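Automation at work – what's changed for you lot?

pinlever
Bit of a ramble, sorry. I'm at Condix, the Brumside site, and since September a good part of my week has been handling ordinary household stuff with a gripper in each hand so the robots can learn from it. Before that I was on the packing benches for years. Same money, better hours, and I get to sit down more! The room's lovely and bright too.
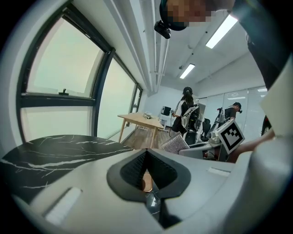

My worry is what happens once they've got enough. We've been told up to 18 of us will be kept on for this, and the old benches aren't coming back.

marrowfat_65
We had the same talk at Clolldale. They kept their word for a year, then the shifts got thinner. Get it in writing.

pinlever
I've asked. Got a very nice email that said nothing much.

tidewrack
Don't agree with the gloom, marrowfat. I went from lifting crates all day to minding the Escobar line and my back's never been better. Somebody still has to show the things what to do.

marrowfat_65
Somebody, yes. How many somebodies though?

pinlever
You're both a bit right, I think. What I miss is the chat – you could natter across a bench, and now you're concentrating on where your fingers are going. Lids are a pain. You've got to come at the rim with both claws and my wrists ache by four o'clock.

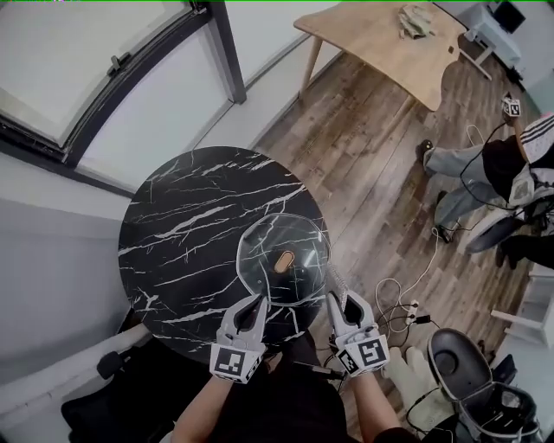 I do like it more than I expected, mind. I just want to know where I stand before I turn down the Saturday job at my cousin's.

tidewrack
Ask about wrist breaks as well. We got ours after two people complained.

marrowfat_65
Keep the Saturday job.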